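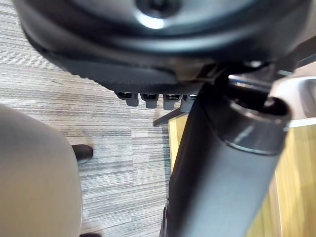
What is in the Penrose Office Sound set?

The set holds 731 written records of background sound levels in ordinary offices, with the room details for each reading. There is no audio in it.

Penrose Office Sound, data card
Last edited Sunday, August 21, 2022
Maintained by Joanne Hollis and Emil Holzer

Summary

Each record is one reading taken in one room with a handheld sound level meter. The readings come from office buildings in Emcombe and Lullalcombe. We wanted a plain set of numbers for people who plan or refit small offices, since most published figures we could find were for concert halls, classrooms or factories.

Files

readings.csv – the readings themselves, one per row
rooms.csv – one row per room, joined to the readings on room_id
notes.txt – free text from the people who took the readings, lightly edited for spelling

Fields in readings.csv

room_id: text, matches rooms.csv
level_db: A-weighted level, averaged over the length of the reading
max_db: highest level during the reading
duration_s: length of the reading in seconds
hvac: on, off or unknown
people: none, few or many
position: desk, aisle, doorway or corner

Fields in rooms.csv

room_id: text
town: Emcombe or Lullalcombe
floor_cover: carpet, carpet tile, vinyl, wood, concrete or other
ceiling: tile, plaster, open or other
windows: open, closed or none
use: open plan, private office, meeting room, kitchen or corridor
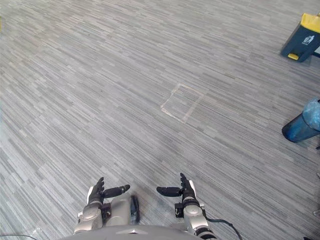
Streaked gray carpet with a taped square.

How the readings were taken

The meter was held at seated ear height, away from the body, with the microphone pointing up. It was checked against a calibrator at the start and end of each day. If the two checks disagreed by more than half a decibel, that day's readings were dropped. Laimutė Šimkus wrote the procedure and took most of the Emcombe readings. Krystyna Szulc covered Lullalcombe.

Each room was visited at least two times, once with people working and once after hours. The after-hours visits matter more than we expected. In a lot of rooms the ventilation is the loudest thing present, and you can only hear how loud once the phones and voices stop.

Cleaning

The raw log had around 2,000 entries. Many were test readings, and others were repeats saved twice by the meter. We removed those first, then any reading shorter than a minute, then anything with no room_id. What remains has not been smoothed or rounded.

Six rooms have floor_cover set to "other". These are mixed floors, mostly part carpet and part vinyl, and we could not agree on a rule for splitting them.

Known problems

The people field is a judgment call. One person's "few" is another person's "many", and the two towns should not be compared on it.

Carpet and open plan go together in this set. If you find that carpeted rooms are louder, you are probably seeing the effect of more desks in them. Filter by use before you compare floors.

There are very few winter readings. We lost most of January to a broken meter, so heating noise is thin on the ground.

The hvac field says whether the system was running, and nothing about its age, size or fan speed.

Not suitable for

Checking whether a workplace meets a legal noise limit. That needs a proper survey on site. The set also says nothing useful about speech privacy, echo or how far a voice carries.

Terms of use

Free to use and share, including for paid work. Please name the set when you publish results from it. If you change the numbers, say so in your copy.

Corrections

Send the room_id, the field and what you think it should say. We fix small errors in place and list them in notes.txt. Larger changes wait for the next release.

Comments

kbloxham
Is max_db fast or slow response? I'm trying to line it up with readings from a Haltix meter and they come out a few decibels apart.

Emil Holzer
Slow, for every row. It should be in the field list and I'll add it.

kbloxham
Thanks, that explains most of the gap. – Kieran

deskbythestairs
Would be good to have stairwells in a later version. Ours is the noisiest part of the building.

marrow22
The join drops a couple of rows for me unless I strip trailing spaces from room_id first.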